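Two-armed sorting cells back at work after gripper fault at Killmont

Killmont has restarted the two-armed sorting cells at its Lorente site after a fault that caused grippers to let go of tools without being told to. The cells had been switched off since the middle of March. No one was hurt.

The fault came to light shortly before 4 pm, when the right arm in one of the cells lifted a screwdriver from the table and opened its gripper on the way to the tray. The tool struck the tabletop shaft first, bounced over the front rail and landed on the floor outside the cell. A technician was standing at the next bench with her back to it.

The operator pressed the stop button and both arms held their position. All 12 cells at the site were shut down before the end of the shift.

Killmont builds and tests software for small robot arms that handle household and workshop items. The job running at the time was a tidying task, in which the arms pick up hand tools and put them into a tray with the handles facing the front. It is one of the longest-running jobs at Lorente and had been treated as low risk because the items are light and the arms move slowly.

A search of the records showed that the drop was not the first. Out of 1047 runs logged in the weeks before the shutdown, 911 had finished without a warning of any kind. Most of the others had ordinary causes, such as a tool lying too close to another to be gripped. A small group had ended with a short loss of signal from the right gripper, and these had been filed as missed grasps.

"We had the answer in the log and we had put it under the wrong heading," said Maximiliano Barroso, who runs the test floor at Lorente. "The arm had a good hold on the tool. It lost contact with its gripper for a moment, and when the gripper came back it went to its starting position, and its starting position was open."

The loss of signal was traced to the cable that runs along the arm to the wrist. It had been clipped down too tightly at one point during a refit in the winter, and each time the arm reached across towards the middle of the table the cable was pulled at the connector. Four cells had been refitted in the same way. The others had an older cable run and showed no sign of the problem.

Killmont has now changed the cable on the refitted cells, leaving a wide loop of slack above each gripper so that the wrist can turn without pulling on it. The gripper supplier, Amavitz, has also sent new control software. After a loss of signal the gripper now stays as it was and waits for an operator, who has to clear the fault by hand before the arm will move again.

The screwdriver job was the first to be put back on. It is run with nine tools, some already in the tray and the rest laid out on the table beside it, and the items used in other jobs are left standing at the back as before.
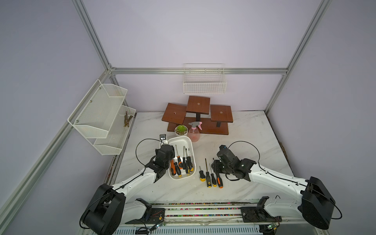

Front guards still to come

The question of the open front has not been settled. The cells have walls at the back and sides, and the arms are mounted along the front edge, where staff reach in to reset the items between runs. A report by the site's safety adviser, Ollia, said the distance between the cells and the nearest benches was too short for any job using pointed or heavy tools. It asked for a clear guard across the front, or for the benches to be moved.

Killmont has moved the benches for now. A trial guard is being made for one cell, and Barroso said it would have to lift out of the way quickly or people would stop using it.

Until the guards are fitted, staff working near a running cell must wear eye protection, and knives and chisels have been taken off the list of items. Resets are only allowed with both arms parked and the stop button pressed in.

The company has also changed how it files failed runs. Any run that ends with a loss of signal is now passed to a technician the same day, whether or not anything was dropped. Two have been passed on since the restart, both from a cell with the older cable run, and that cell is switched off while its connectors are checked.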